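Wirnuteo: a list of finish names for household surfaces

Wirnuteo is a small table of the names that makers and shops give to the finishes on tabletops, shelves, worktops and doors. It holds 333 names. Each one is matched to a plain colour word and a plain pattern word, so that "Harbour Mist", "Driftline" and "Old Jetty" can all be found by someone who types "grey, grain".

The table was first made to sort out the search box on a second-hand furniture site. Sellers copied the finish name from the original listing and buyers searched for a colour, and the two hardly ever met. The list has grown a bit past that use and is now kept as a separate download.

Contents

The download has five files.

names.csv: the main table, one finish name per row
sources.csv: where each name was found
colours.csv: the plain colour words allowed in the main table
disputed.csv: rows where the readers did not agree
README.txt: this text

All files are UTF-8 with commas between fields. Fields with a comma inside them are in double quotes. There is a header row in every csv file. Line endings are Unix style; older spreadsheet programs may show everything on one line if you open the files by double-clicking, so use the import menu.

Columns in names.csv

id: a whole number, never reused after a row is deleted
name: the finish name as printed, with its capitals
name_lower: the same name in lower case with accents removed
source: a short code that matches a row in sources.csv
surface: tabletop, shelf, worktop, door or other
colour: one word from colours.csv
pattern: plain, grain, stone, fleck or other
direction: along, across, none or unknown
note: free text, mostly empty

That makes nine columns. Versions before the July release had a tenth, called "feel", for words like smooth and textured. It was dropped. Most sources did not say, and the readers were guessing from printed pictures.

Where the names come from

Most rows come from three places. The Pidmont catalogue gives the largest share and is the tidiest, with one name for each finish and a sample printed beside it. The Sadeghi price list has names but very few pictures, so many of its rows have "unknown" in the direction column. The Derna sample book has the best pictures and the worst names. It uses the same name for different finishes in different sections, and in those cases the section title has been added to the note column.

A smaller number of rows were sent in by users of the furniture site. These have the source code "user" and were only kept when the name could be found on a label or an invoice.

How the plain words were chosen

Two readers looked at each finish separately and wrote down a colour and a pattern. If they agreed, the row went in. If they did not, they talked it over, and if that failed the row went in with the first reader's answer and was copied to disputed.csv with both answers side by side. There are 22 such rows.

Nearly all the arguments were about grey. Finishes sold as oak or ash are often pale enough to be called grey, beige or white depending on the light, and a reader who starts with the name tends to see the name. For the July release the readers were given the samples with the names covered. This moved a good many rows from "beige" to "grey" and a few from "white" to "grey". Old versions of those rows are not kept.
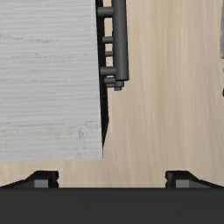 Colour grey, pattern grain (rendered surface).

The word "grain" is used for any finish with lines that look like wood, whatever the surface is made of. The table says nothing about material. A row marked "grain" may be solid timber, a thin layer over board, or a printed sheet, and the sources are often vague on this point themselves. Please do not use the pattern column to work out what something is made of.

Direction is given relative to the long side of the piece as sold. Where a finish comes as a sheet to be cut, the long side of the sheet is used. Square pieces are always "none", even if the lines are plain to see. Some users have asked for a better rule and one may come later.

Known problems

Spelling follows the source. "Gray" and "grey" both appear in the name column, and so do "limed" and "lymed". The colour column only uses "grey".

Accents were lost in part of the Sadeghi list before it reached us. A few names in the name column should have accents and do not.

The surface column is weak. Many finishes are sold for more than one use and only the first one listed was recorded.

Black, dark brown and dark grey are hard to tell apart in print. Treat these rows with some care if the exact colour matters to you.

Names in languages other than English were left out, apart from those printed in an English catalogue.

Good uses and poor uses

The table works well for search, for grouping listings and for tidying up old stock records. It will also do as a starting point for a longer list of your own.

It should not be used to match paint, to order a replacement panel or to settle an argument with a supplier. Two finishes with the same plain words can look quite different next to each other. There are no colour codes in the table and none are planned.

Changes in the July release

Colours checked again with names covered
Column "feel" removed
Duplicate rows from the Derna sample book merged or given a note
Source code "misc" split up; every row now points to a real row in sources.csv

Corrections

Send the id of the row, what it says now and what you think it should say. A clear picture of the label helps more than a picture of the furniture. Corrections to the name column need a printed source. Corrections to colour or pattern go to both readers in the usual way, and the reply can take a while.

Licence

The table may be copied, changed and passed on for any purpose, including paid work, so long as the name Wirnuteo is kept with it. The finish names themselves belong to whoever uses them in trade.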